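Huna tray-setting arm: review after one season in our canteen

Reviewed by Hạnh Vũ
Rating: 3.5 out of 5
Used for: breakfast trays, staff canteen

I work in the canteen of Le Goff, where we prepare 168 breakfasts each morning. In August the management bought a Huna arm for the setting counter. I was asked to write my opinion for the other sites, and I try to be fair to it.

What it does well

The arm takes one thing, brings it to the tray and puts it down. Fruit is its best subject. With round fruit it is calm and exact, and the skin has no marks afterwards. Bowls are also good if they are not too full. It starts at half past five without complaint, and this has changed the morning for us very much. Before, two of us stood at the counter for over 70 minutes and did nothing else. Now one person stays near and the other can cook.

Teaching it a new layout takes patience. You arrange a practice setting, you guide the arm once slowly, and then you correct it. We practise with a large bear tray, two mugs, a fried egg in a bowl and an orange on its wooden board. 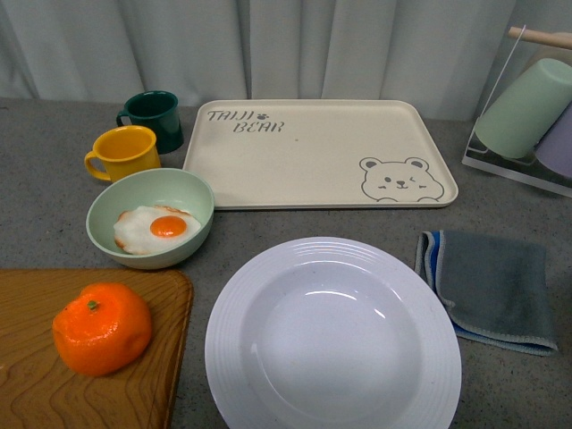
Anjana Uddin sees it differently: she finds the teaching the most tiring part of her shift, and she would like it to be written in the rota as proper work, with its own hour, because at present it is squeezed in before the first guests.

I must agree with her. The seller spoke only of saved time. Our hours did not become fewer, they moved. I spend less time with my hands and more time with my eyes, and in the evening my back is better but my head is heavier. My colleague Thịnh Bạch likes this exchange. He had pain in his wrist from the stacking, and he now teaches most of the layouts.

What is less good

The fingers have only two sides, so the grip depends on the angle. For an orange it comes from above and holds the front too. Folded cloths we still place by hand. The manual is 44 pages and the chapter on errors is the shortest one. Spare finger pads cost more than I expected, and they arrive slowly.

I also miss a bit of talk. When two people set trays, they speak. With the arm, you watch it and keep quiet.

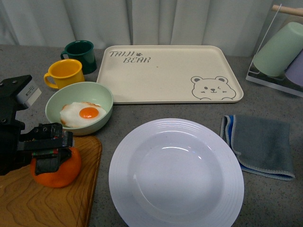

Should your site buy it?

If you set many equal trays, yes, but ask first who will teach it and when. Ask also that the staff try it for some weeks before the rota is changed. At our site the rota came first, and we had to repair it later. For a small kitchen with a different menu every day, I would wait for the next model.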